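高领毛衣到底怎么叠才不鼓包?换季叠衣服交流楼

版块:家居收纳 > 衣柜与换季
浏览 2,811 回复 14

楼主 棉花糖不加糖
八月底我们这边早晚已经凉了,今天一口气把床底下的冬衣箱拖出来,打算全部重新叠一遍!越叠越上头,从下午叠到晚上八点,饭都是站着吃的。
平领的、圆领的都好说,三折一卷完事。卡住我的是高领,特别是那种领子又高又挺、肩膀上还带扣子的。叠进去领子那块鼓一个大包,上面再压两件,整摞就往一边歪。大家都怎么弄?求各路高手!

2楼 收纳狂人老豆
高领我一律挂起来,不折腾。

3楼 棉花糖不加糖(楼主)
回2楼:挂过!去年挂了一冬天,肩膀上顶出两个小角,穿出去像长了耳朵。而且针织的越挂越长,我那件灰的现在能当裙子穿了,哈哈哈。

4楼 柚子皮
支持楼主,毛衣不能挂,粗针的尤其不能。我的办法是领子往里翻,先把领口压平再折袖子。顺序很重要,我以前先折袖子后翻领子,翻完袖子全散了,等于白叠。

5楼 半亩方糖
我跟4楼相反,领子绝对不往里翻。翻进去过一个冬天就是一道死印子,蒸汽都熨不掉。我是让领子原样立在外面,身子叠成方块,最后把领子轻轻搭下来盖在方块上,像信封那个盖。拿的时候一眼就知道哪件是高领,超级好找!

6楼 柚子皮
回5楼:死印子看料子吧,我的羊毛混纺翻了三年也没事。领子搭在外面,抽屉一拉就卡,我家抽屉浅。

7楼 半亩方糖
回6楼:浅抽屉那确实没办法……但是你可以竖着放呀,领子朝后。

8楼 棉花糖不加糖(楼主)
你们吵得太好了,我两种都试了一遍!说说今晚的心得,字多,慢慢看。
先说场地。我以前坐沙发上在腿上叠,叠出来没有一件是方的。今天全部搬到床上,被子叠好推到床头,红毯子也叠了放旁边,中间就腾出来一大块。床垫有一点软,可是比腿上强太多了,袖子能完全摊开,针织的竖纹也能捋直。我现在认为叠毛衣第一步就是捋纹路,纹路一歪,后面怎么折都是斜的。

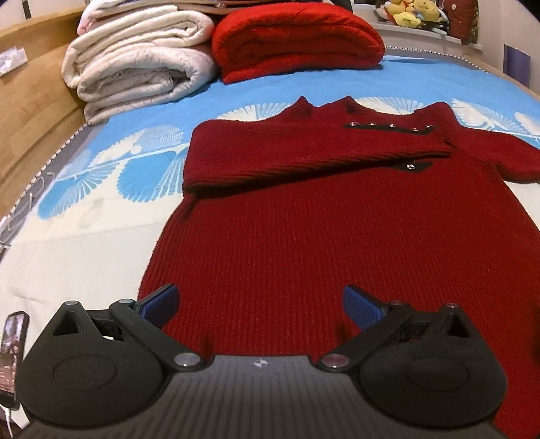

再说袖子。我试下来,厚毛衣的袖子不要两只叠在同一个位置,叠在一起中间就是一条硬梁。一只横着过胸口,另一只往下错半个手掌,厚度就匀了。暗红色那件高领就是这么弄的,横过来一只以后,再折另一只,最后从下摆往上对折,出来居然是一个平平整整的方块!我高兴得在屋里转了一圈。
肩上有扣子的,我按5楼的信封法,扣子朝上,不让它硌着别的衣服。先前有一件扣子朝里压着,拿出来的时候胸口一排小圆坑,心疼死了。

9楼 河边的旧毛线
看到暗红色那件了,肩上一排小银扣子真好看!这种领子我特别爱,冬天连围巾都省了。床单也好看,蓝白扇形的花样,清清爽爽。
补充一个:金属扣子收之前拿干布擦一遍。我有一件在箱子里放了一个夏天,扣子发乌,旁边的白毛衣蹭了一道灰。后来我在每排扣子下面垫一张薄棉纸,再也没出过事。

10楼 收纳狂人老豆
看你们聊得这么热闹,我又来了。挂的问题我有话说:衣架不对才会顶角。我用的是Evwood的宽肩木衣架,肩头是圆的,薄的高领挂着真没问题。厚的我承认会坠,厚的我也是叠的,前面那句说得太绝对,收回一半。

11楼 小满没有风
Evwood那个衣架我也有!就是占地方,柜子里挂不了几件。我后来换了Bognár的布面收纳格,一格竖着放四件毛衣,抽一件别的不倒,爱了爱了。
不过我不同意楼主说床上最好叠。床上软,叠薄衬衫会滑,我都在餐桌上铺条毛巾叠,毛巾有摩擦力,衣服不跑。

12楼 棉花糖不加糖(楼主)
回11楼:毛巾这招好!明天叠衬衫就试。厚毛衣我还是站床上派,餐桌太窄了,两只袖子一张开就掉下去一只。
Bognár那个格子多深啊?我柜子的隔板间距不大,怕塞不进去。

13楼 小满没有风
回12楼:我没量过,买之前把你叠好的毛衣竖起来比一比,格子边沿跟毛衣差不多齐就行,太深了拿底下的要掏半天。
对了,有没有人用真空袋收毛衣的?我妈从Irkport寄来一大包旧毛衣,全是真空袋压的,打开像一块块饼干。

14楼 半亩方糖
真空袋收羽绒服我都不舍得,毛衣更别了!压扁的饼干可以救,平铺在床上,拿蒸汽熨斗悬空喷,别贴上去,喷完用手拍一拍,晾一晚上再看。粗针的回弹慢一点,别着急,隔天再喷一回。

15楼 柚子皮
我唱个反调,真空袋没那么可怕,别抽到底就行。我住的房子小,在Gulport租的那间连衣柜都只有半截,不用袋子冬衣根本没地方去。抽掉一半的气,袋子还是软的,毛衣拿出来抖两下就好了。领子朝里翻这件事我也坚持,哈哈,各叠各的。
另外给楼主算笔账,之前有人劝我请上门整理,报价3,000,我自己花300买了袋子和隔板,用到现在。省下来的钱够买好几件高领了!

楼主 棉花糖不加糖 补充更新
汇报进度:高领全部叠完,信封法胜出,柚子皮的翻领法我给了两件薄的,浅抽屉里放着确实顺。扣子那件按9楼说的垫了棉纸,又挺括又好拿。
剩下的是围巾和帽子,还有一堆不成对的厚袜子。围巾我想卷起来竖着插,带流苏的那种,卷的时候流苏放里面还是外面?有经验的快来!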